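Plomia Robot Club is looking for people for the spring sorting project
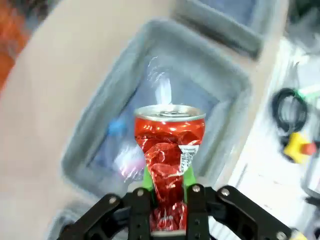 Do I need to know how to code to join?
Only if you want to work on the software side. We have plenty of jobs that never touch a keyboard, and I'll teach the rest on the bench.

Hi everybody, I'm Sadia Farooqui and I run the student robot club at the Dunwood campus. We meet Tuesday evenings, and this spring we're building an arm that sorts recycling. Our end goal is the Kurkberg student contest in April, where each team's robot gets a pile of mixed trash and has to put every piece where it belongs. I've wanted to enter this thing for two years and I finally have a bench, an arm and a few stubborn people. Now I need more stubborn people!

Right now we have cans, bottles, wrappers and caps going through the setup. A fresh can is easy. A can somebody has stomped on is a whole different animal, because the sides aren't where the software thinks they should be, and the shiny dents throw reflections all over the place. Clear plastic is worse. We're working through all of it one grab at a time, and I'd love your help.

I have 6 open spots:

2 people to run grab sessions. You'll set out the items, start the run, and write down how each pickup went (clean grab, slip, miss, dropped on the floor). It's repetitive, I won't pretend it isn't, but you get to know the arm better than anyone.

2 people for mechanical stuff. Finger pads, linkages, screws that work themselves loose in the middle of everything. If you like taking things apart, come talk to me.

1 person for code. Python, mostly. Nighat Gondal wrote most of what we have and she's graduating, so you'd sit with her for the first month and pick her brain.

1 person to keep our labels in order. We have a big folder of pictures from the gripper camera and every item in them needs a name. Good music helps – bring headphones.

Any major is fine. We've had a nursing student and a guy from the ceramics studio and they were both great. First-years are very welcome. You should be able to make most Tuesdays from 6 p.m. until we get hungry, plus one longer day before the contest. If you have a lab class that runs over, just tell me and we'll figure it out.

There's no pay, sorry. You do get a club shirt, a seat in the van to the contest, and a key card for the workshop once you've done the safety talk. Closed-toe shoes, hair tied back, no food on the bench (the hallway table is for food).

To sign up, drop a note in the club box outside room 68 in the Saha building, or stop by on any Tuesday and ask for Sadia. Tell me your name, which spot you'd like, and one thing you've built or fixed. It can be small. Mine was a toaster.

Also, please save your empties for us, rinsed out if you can. Crushed ones too, we're going through a lot of them.

– Sadia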